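4.2 Bins that stay on the table

I want to spend a little time on bins, because when I started this study I thought they were the boring part. I had my whole plan built around drawers and shelves (I even had a color code for drawers!), and then the very first home I visited had a big open bin parked in the middle of the kitchen table and I had to throw half the plan out.

We visited 16 households in Prevholm, and at each one I asked the same opening question: where does a thing go when you don't know where it goes? I expected to hear about the junk drawer. Some people did say that. But in five of the homes the answer was a bin with no lid, sitting out where everybody could reach it, and the people who had one were very attached to it. Maribeth Macaraeg, who kept the visit notes with me, started calling these "landing bins" and the name stuck.

What lands in them? Cups, mostly, at least in the homes with kids. Plastic cups travel. They go out to the yard, up to a bedroom, into the car, and when they come back they're not quite dirty enough for the sink and not quite clean enough for the cupboard – so into the bin they go. Tharushi Mollah went back over our notes in October and found that cups came up more than keys, mail or chargers, which surprised all of us.

A second thing I hadn't thought about is depth. A shallow tray fills up and gets dealt with. A deep bin lets you ignore it for a week. One father told me he'd switched to a deeper one on purpose and then switched back, and he was pretty cheerful about the whole failed experiment. Oona Mäkelä makes the opposite case in her Nirwood interviews, where people liked deep bins for hiding the mess from visitors, and I think both can be true depending on who comes to your door.

Then there's wear. I got into the habit of looking at the floor of a bin when I could see it. Scratches and smudges tell you it has had things dropped in and dragged out, though they can't tell you how often, so I treat them as a hint and ask the owner. Figure 3 has a scuffed gray bin floor with a light green cup on it among other items, toward one corner. I like single-item cases a lot, and I coded them separately from full bins, for reasons I get into in 4.3.

Figure 3. An open gray bin on a light wooden tabletop, with a translucent cup inside.
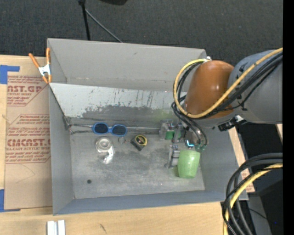

Should a landing bin be emptied on a fixed day?

Pick a day if your household already runs on a schedule; otherwise empty it whenever you can't see the bottom anymore.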